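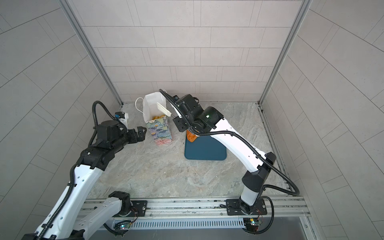 Packing the Bag, 3000 Times Over

At Graltent's workshop in Grinham, the work starts on Monday with pastries, a paper gift bag and two robot arms. An operator guides the arms through the job while the cameras record. Each run goes into a set called Fiore, which will be used to train a model to pack bakery orders without help.

Lucian Marinescu manages the recording. He wants 3000 good examples by September and has almost 200.

"A paper bag is hard," he says. "It folds, it leans, the handles get in the way. A box would have been finished by now."

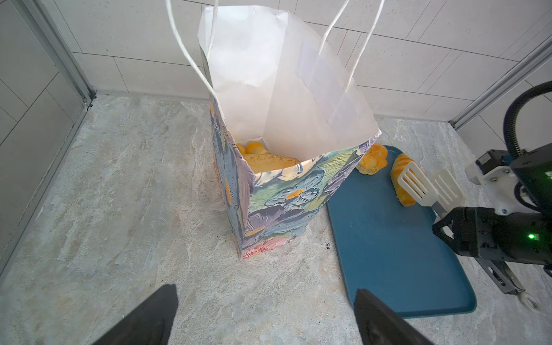
Page last changed: Monday, 10:00

The slotted fingers are shaped like spatulas, and the bag has to stay upright while its partner arm works beside it. Operators move the tray and swap the pastries between runs, so the model doesn't learn one layout by heart.

Failed runs are kept too — Marinescu files them separately, with a note on what went wrong. After every 100 recordings he watches 10 from start to finish. The next set will be recorded in Adby, with a different bag.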